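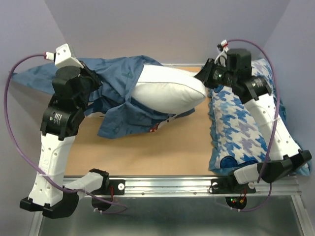
3.2 枕套与枕芯的套装

在本研究考察的各项床品整理工作中，套枕套用时不长，却最容易出现个体差异。床单和被套的铺法在多数宿舍和旅馆中都有成文规定，枕套则往往由整理者自行决定先拿哪一头、在哪里操作、套好以后拍打几下。Lahtinen 与 Fragkou 在 Nondcombe 的前期访谈中也注意到，受访者能够较清楚地讲出铺床的顺序，谈到枕套时却多半只说“套进去就行”。

本节所用材料来自 Nondcombe 与 Letonthorpe 两处住宿设施，共记录套装过程 428 次。每次记录从整理者拿起枕套开始，到枕头被放回床头或架上为止。枕套在取用前的状态不作统一要求，有的叠好，有的从洗衣袋中直接取出，皱褶较多。枕芯均为白色，填充较为蓬松。

按照枕芯进入枕套的方式，我们将全部记录归为两种基本做法。第一种称为“推入法”：枕套平放在台面或床面上，袋口朝向枕芯，一手撑住袋口，另一手将枕芯一端捏窄后送入，再逐段向里推。第二种称为“翻套法”：先将枕套里面朝外，手伸入袋底抓住两角，隔着布料捏住枕芯一端，再把枕套翻下来。翻套法多见于有洗衣房工作经验的整理者，推入法则在其余人员中占多数。

推入法的主要困难集中在开头一段。枕芯的宽度通常与袋口相近，若不先压窄，布料会随枕芯一同向前移动，在袋底一侧堆成一团。

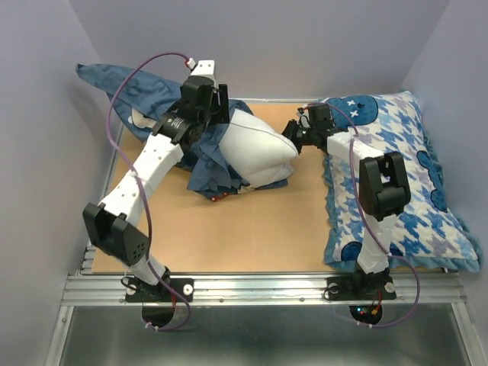

图 4　枕套与枕芯，深色枕套，白色枕芯。

枕芯过半以后，困难转到两个底角。角部的布料如果没有展开，枕芯的圆头只能顶在中间，外观上表现为两角空瘪，中部鼓起。整理者的补救办法有三类：提起袋口向下抖，隔着枕套揪住底角往外拉，或者把手伸进去重新摆正枕芯。Magyar 在编码时将三类动作分别登记，同一次套装中可以重复出现。

颜色与花纹对操作也有影响。深色枕套的缝线不易辨认，整理者需要用手指沿边摸到角的位置；带印花的枕套则有正反之分，套反以后常被整个脱下重来。洗标的位置被不少人当作辨认袋口或里外的依据，但不同批次的枕套洗标缝在不同的边上，这一办法并不总是可靠。Letonthorpe 的一位整理者在换用 Stindar 的枕套后，仍按旧习惯先找洗标，后来才改为直接找袋口的宽折边。

台面高度的作用比预想的小。我们原以为在桌上操作会比在床上操作更顺手，两处的记录都没有显示出明显差别。较多的整理者更在意手边是否有足够的空处放置已经套好的枕头和靠垫；空处不够时，他们会把靠垫暂时推到台面一侧，套完一只再挪回来，动作因此中断。

编码由两人独立完成，意见不一致的记录交由 Xenos 复核。争议主要在于如何判定套装的结束：一部分整理者在封好袋口后还会拍打、捏角，另一部分则直接放下。我们最后把拍打和捏角计入套装过程，把床头的摆放计入下一节讨论的“归位”阶段。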